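Inicio Programas Público Entradas Prensa Contacto
Buscar en la web… Buscar
Lectura: 3 min

Preguntas frecuentes: asistir como público a Las tardes de Lillar

¿Dónde se graba el programa?
En el plató grande de los estudios Gisler, en Steltcombe. La entrada del público está en la calle lateral y tiene un toldo con el nombre del programa. Por la puerta principal solo pasan invitados y personal.

¿Cuánto cuestan las entradas?
Son gratuitas. Si alguien se las ofrece a cambio de dinero, no las compre: van a nombre de quien las solicita y se comprueban con el documento de identidad.

¿Cómo las pido?
Con el formulario de la sección Entradas. Cada solicitud admite un máximo de cuatro personas, y hay que escribir el nombre completo de todas. El plazo para las grabaciones de primavera se abre el viernes 29 de enero a las diez de la mañana.

¿Por qué no he recibido respuesta?
En la última convocatoria llegaron 3.664 solicitudes. El plató tiene 318 asientos y una parte se reserva para acompañantes de los invitados. Contestamos a todo el mundo, también cuando no quedan plazas, pero puede tardar dos semanas. Mire la carpeta de correo no deseado.

Tengo la confirmación. ¿Me aseguran el asiento?
Hasta media hora antes de la grabación, sí. Después se da paso a la lista de espera.

¿Se sabe de antemano quién va a estar en el sofá?
A veces. Los invitados se anuncian el día anterior y cambian con cierta frecuencia – un rodaje que se alarga, un vuelo cancelado. No se cambian entradas por ese motivo.

¿Cuánto dura?
El programa emitido es de cincuenta minutos. La grabación suele irse a las dos horas y media, sin descanso. Hay aseos junto al guardarropa y conviene pasar antes de sentarse.

¿Pueden ir menores?
A partir de los 16 años, acompañados de un adulto. En los especiales familiares de agosto se admite desde los ocho.

¿Cómo hay que ir vestido?
Como quiera, salvo ropa con marcas grandes, rayas muy finas o verde intenso. Las chaquetas y los bolsos se dejan en el guardarropa.

¿Puedo hacer fotos o pedir un autógrafo?
Durante la grabación los teléfonos se quedan apagados. Al terminar, algunos invitados saludan al público y otros se marchan enseguida. El equipo no recoge regalos ni cartas para ellos.

¿Saldré en pantalla?
Es posible. Al entrar se firma una autorización de imagen, y sin ella no se puede acceder al plató. Si no desea aparecer, dígaselo al personal de sala y se le buscará sitio en las últimas filas.

No estoy de acuerdo con algo que se dijo en el programa. ¿Dónde escribo?
En el formulario de Contacto, asunto «Opinión de la audiencia». Indique la fecha de emisión y, si puede, el minuto. El texto está limitado a 400 palabras. Las rectificaciones se leen al principio de la emisión siguiente y quedan publicadas en la sección Prensa.

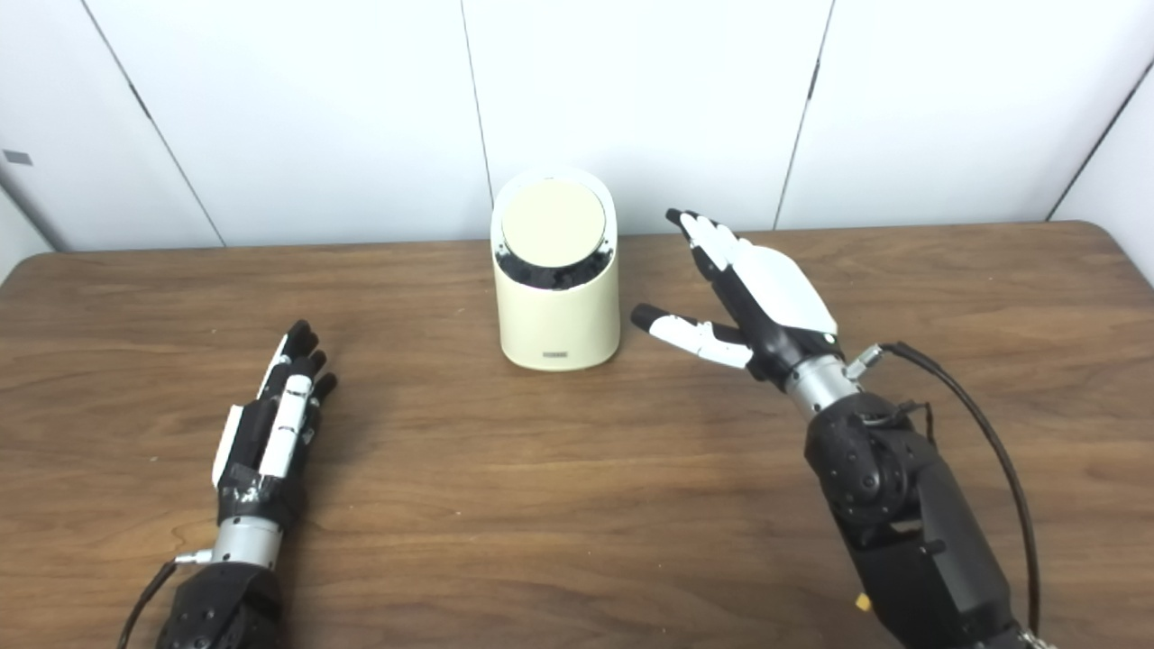

Público / Cómo llegar

La línea de autobús de Drundden para delante de los estudios. El último sale a las once menos cuarto de la noche, así que en las grabaciones de tarde da tiempo a cogerlo, pero en las nocturnas no. El aparcamiento de Gisler es solo para personal. Las plazas para personas con movilidad reducida se piden en el mismo formulario de las entradas.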